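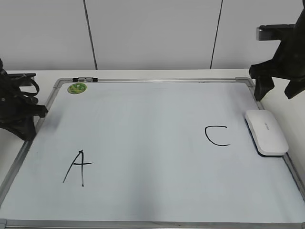
Figure 1. Board laid flat on the table, with the letters A and C in black marker and the eraser at the right.

Residue on Small Whiteboards: Marker Ink, Erasing Method and Delay

Project report, submitted 22 Dec 2023

1. Background

The study rooms in the Redska building are equipped with small framed whiteboards which can be hung on the wall or used on a table. Students had complained since September that the boards were turning grey and that old writing could still be read under new writing. The department was considering replacing all of them. Our project was set up to find out how much of the problem comes from the surface itself and how much from the way the boards are written on and wiped.

Two questions were asked:

Does the time between writing and erasing affect the residue left on the board?
Does the direction of the eraser stroke affect it?

A third question, on cleaning fluid, was dropped after the pilot week and is mentioned only in section 5.

2. Materials

One board was used for the whole test. It has a pale, slightly bluish white writing surface and a silver aluminium frame. A hanging fitting is mounted on the far rail in Figure 1, and a round green sticker lies just inside the frame near the corner at that end. The sticker was used as the reference mark for orientation, so that "top left" means the same corner in every record sheet.

The markers were black Zendico markers from a single box. The eraser is white with a thin dark grey strip along the base. Its pad was brushed out over a bin at the start of each session. A second eraser, bought from Raptis, was kept as a spare and was not needed.

3. Method

The board was tested flat on a table. Laying it flat kept the downward force on the eraser more even than in wall use, where the arm tires and the pressure drops towards the lower edge. It does mean that our results describe table use first of all.

Single capital letters were used as test marks. A was chosen because it is made of straight strokes which cross, and C because it is one open curve. The two letters were placed well apart, with the A in the lower left and the C higher up on the right, so that wiping one would not drag ink across the other. No guide lines were drawn. The letters therefore vary in size and shape between trials, and the crossbar of the A sometimes runs past the right stroke, as it does in Figure 1. We judged this acceptable, as residue was scored per letter and not per length of line.

Each trial had the following steps:

Write both letters.
Wait for the set delay (one minute, one hour or one day).
Wipe each letter with four strokes, either along the line of the eraser or across it.
Score the residue from 0 (nothing visible) to 3 (letter readable).

In total 152 letters were scored. Scoring was done under the ceiling lights with the blinds closed. Smudges already on the surface before a trial were noted on the record sheet and left out of the score.

4. Results

Delay had the larger effect. After one minute, no letter scored above 1. After one hour the scores were mixed, mostly 1. After one day, 11 letters scored 3, and 8 of these were the letter A. The residue on the A was usually found where the strokes cross, which is where two layers of ink lie on top of each other.

Stroke direction made little difference at one minute. At one day, wiping across the line of the eraser gave slightly lower scores, but the spread was wide and we do not consider the result firm.

5. Sources of error

The scores were given by eye, and seven letters were scored differently when the sheets were checked a second time. The pad of the eraser collected ink during each session, so later trials may have been wiped with a dirtier pad than earlier ones. The order of the delays was not mixed, which was an error in planning.

During the pilot week a Ranaretti cleaning spray was used on one corner of a different board. The amount of spray was not measured and the results were discarded.

6. Recommendation

Boards should be wiped on the day they are written on. We do not recommend replacing them before this has been tried for one term. Any further test should include a board in wall position and should record the state of the eraser pad before each trial.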